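Imprimir | Enviar por correo electrónico

Encimeras moteadas: lo que decide el grano

La encimera gris clara con mota oscura lleva varias temporadas entre los acabados más pedidos en cocinas de reforma. El motivo es de mantenimiento: una superficie de grano fino y disperso disimula la miga, la gota seca y el microarañazo mejor que un blanco liso o un negro pulido.

En el taller de Guillot, que corta y coloca tableros para cocinas de vivienda, el encargado de medición, Gilles Royer, clasifica los moteados según dos variables, tamaño de partícula y densidad. La mota fina y regular admite juntas casi invisibles. La gruesa, de aspecto próximo al terrazo clásico, obliga a casar las piezas a mano y a desechar más recorte. «En una L, la junta del ángulo se ve o no se ve según el grano. El color importa menos», explica.
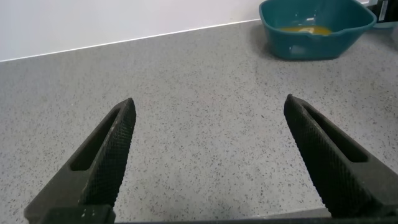 Superficie gris pálido con mota fina gris oscura y negra, de reparto uniforme, ante una pared blanca lisa.

El reparto uniforme tiene otra consecuencia práctica. Al no haber veta, el tablero carece de dirección y puede girarse para aprovechar el corte. Royer calcula la merma sobre el plano antes de pedir material. En su último encargo de febrero, una cocina con frente recto y península, trabajó con tableros de 316 cm y resolvió el frente en una sola pieza de 300. El retal se empleó en el zócalo.

Los precios varían según el canto y el número de huecos. Ferkisa ofrece su gama moteada desde 249 euros el metro lineal, con canto recto y sin colocación. Nitia factura aparte el hueco de la placa y el del fregadero – conviene pedir ambos por escrito en el presupuesto.

El encuentro con la pared es el punto que más reclamaciones genera. Si el paramento va pintado, Guillot recomienda un copete de 40 mm o, en su defecto, un cordón de silicona neutra del tono de la base, nunca del de la mota. El cordón se revisa una vez al año.

Para la limpieza diaria basta agua con jabón neutro y un paño de microfibra bien escurrido. La luz rasante de una ventana delata los restos de jabón como un velo mate – se retira con una segunda pasada de agua sola.

Traltia, que distribuye muestras a domicilio, aconseja verlas en horizontal y a la altura definitiva. Una muestra en vertical recibe otra luz y suele parecer más oscura.

Imprimir | Enviar por correo electrónico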